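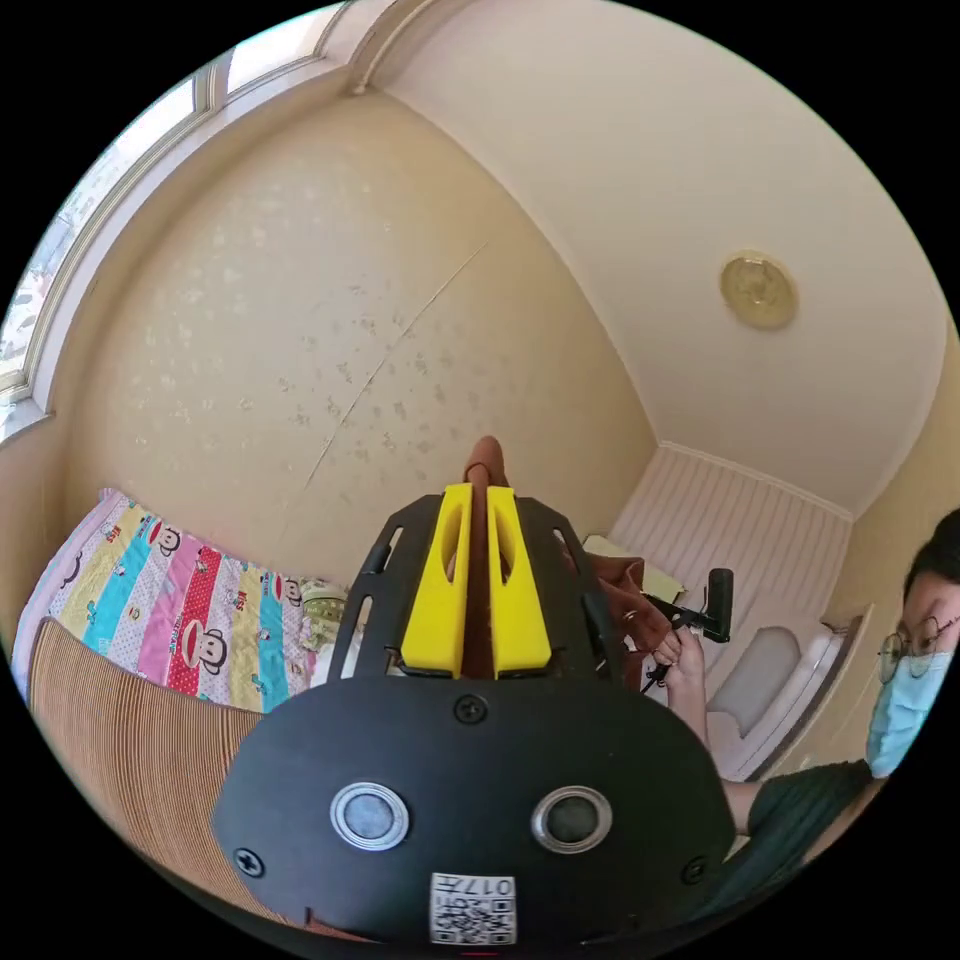

Does a robot learn a household task just by being shown it? Only in a narrow sense: it learns to repeat motions that resemble the ones recorded, under conditions close to those in which they were recorded.

Teaching by demonstration is a family of methods in which a person performs a task and a control program is fitted to the record of that performance. The idea is old. Factory arms were being led through paint strokes by hand long before anyone spoke of training data, and those arms simply played the motion back. Newer systems are supposed to do more, adjusting to what their cameras see. How much more is a matter of dispute.

Three ways of showing are common. In hand guiding, the teacher pushes the arm itself. In remote control, the teacher moves a second arm or a pair of handles and the robot follows at once. In the third, the teacher carries hand-held grippers and does the job with no arm present, leaving the program to work out later how an arm might do the same. This last way is cheap and quick, and claims made for it deserve the most care, since a human wrist can reach angles that many arms cannot.

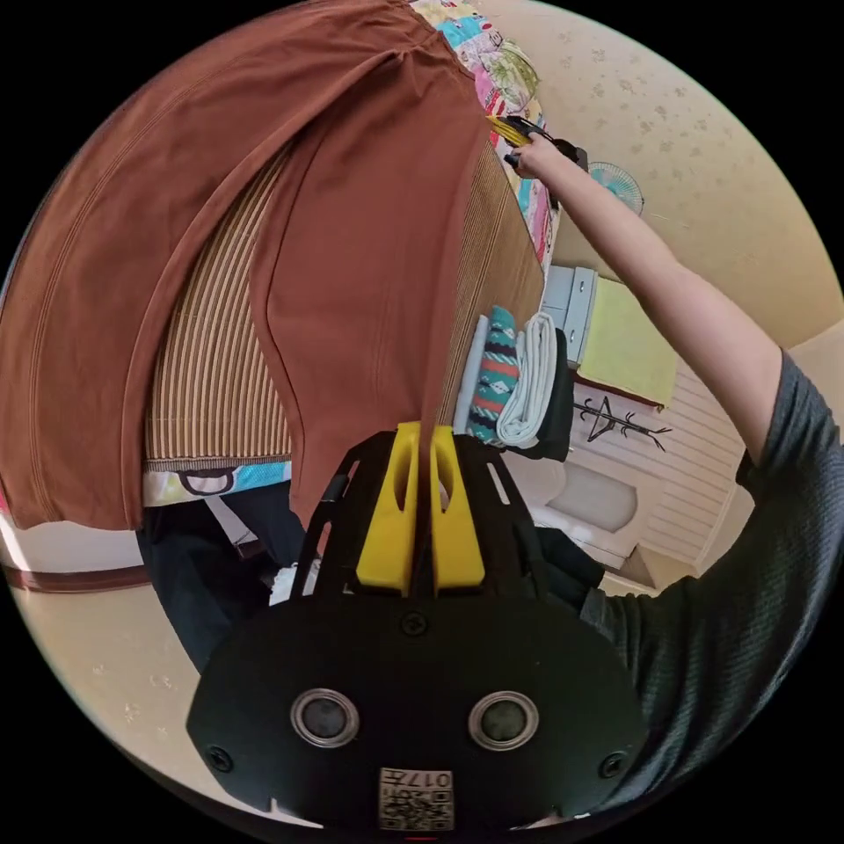

Cloth is the usual hard case. A rigid cup has one shape, while a pair of pants has more than anyone could record. Two-handed work adds a problem of timing: if one side lets go early, the fold is lost. Published success rates seldom say how the garment lay at the start, and a trial that begins with the cloth already spread flat is a much easier trial.

The Stolano set, gathered for the Pimutent folding project, is often cited in favor of the method. It holds 2890 demonstrations, a figure that sounds large until one learns that they came from 13 rooms. Ramil Yap, reviewing the project, reported that 500 of the demonstrations did most of the useful work and that adding the remainder changed the results very little. Supporters answer that variety matters more than volume. That may be so, but it is also an admission that the headline number means little.

A later test at Bunwood tried the trained program in rooms it had not seen. It finished almost 30 percent of its folds. The test has not been repeated elsewhere.

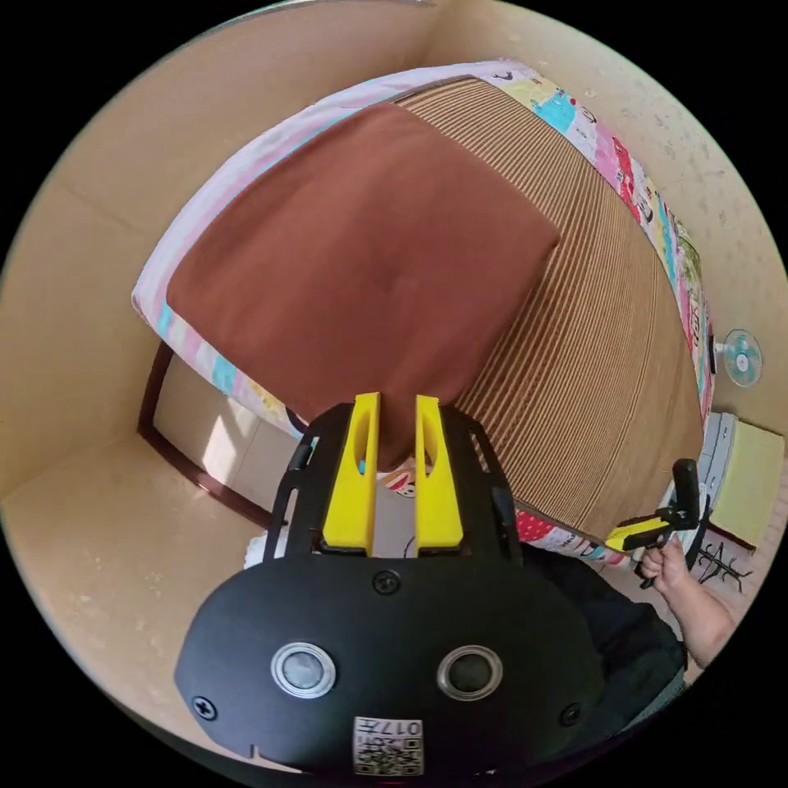 Socorro Sotelo objects that such figures are unfair to the method, arguing that a program should be judged against the hours spent teaching it and that writing the same behavior by hand would have taken far longer. The point has some force, although the Bunwood report gives no teaching hours to compare.

Contact: the Mercado Reference editors | Copyright Mercado Reference | Back to top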